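Search help topics Enter keyword Go

Coat rail and cloakroom – frequently asked questions

Plarkport Shared Rooms, Husitz building

Where do I hang my coat?
On the black metal rail near the glass door. Anyone with a booking in the building can use it and there is no charge.

Are hangers provided?
Yes. Most of ours are wooden with metal hooks. You can bring your own, but put your name on it if you want it back.

The hangers are all pushed up together. Can I move them?
Yes, slide them along. People tend to push the spare ones to one side to make room, and they get tangled. Lift a hanger by the hook and it should come free of the others. Please don't pull on the bottom bar.

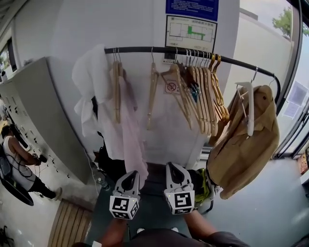
The rail, with the evacuation plan on the column behind it.

Can I leave a coat overnight?
No. The rail is cleared at 10 every evening. Anything left on it goes to the Harusar desk in room 11 and is kept there until the end of the following April.

Can I hang something without a hanger?
We'd prefer you didn't. Clothes thrown over the rail slide off, and they take up the space of two or three coats. Light shirts and jackets crease less if you do up the top button and set the shoulders straight on the hanger. 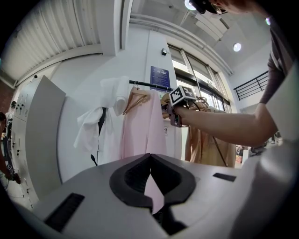
Long coats should go where they won't be squashed by shorter things. If the rail is full, take out the empty hangers first and stack them on the shelf in the Tse room – that usually frees up enough space.

Is there somewhere for bags and wet umbrellas?
Bags go in the lockers by the stairs. Umbrellas go in the stand at the front entrance, please, and not on the rail.

Who is responsible for lost items?
Items are left at your own risk. Keep phones, keys and wallets with you.

How do I report a broken hanger?
Leave it at the Harusar desk or call extension 1163.

Last updated Tue 30 December

Was this helpful? 10 people said yes | 0 comments | Share

Contact us | © Plarkport Shared Rooms | Back to top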